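Drullum three-compartment sorting tray, white

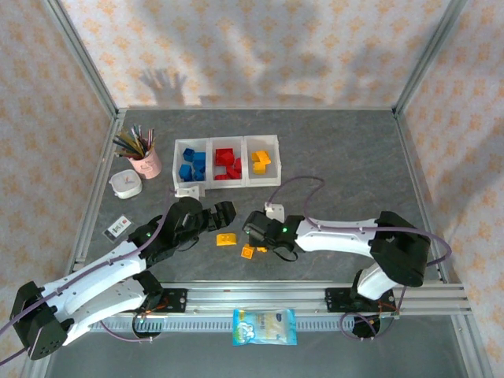
I bought two of these trays from Söderlund in January for building blocks. The plastic is stiff and the dividers don't bow when one side is loaded more heavily. Sorted by color, blue goes in the left compartment, red in the middle and yellow on the right, where the blocks stack at an angle. Cubes and cylinders share a compartment without trouble. Inside length is 135 mm, measured at the base. The corners are tight and collect dust. No lids are supplied. Good value for small sets; for over 2,000 pieces, look elsewhere.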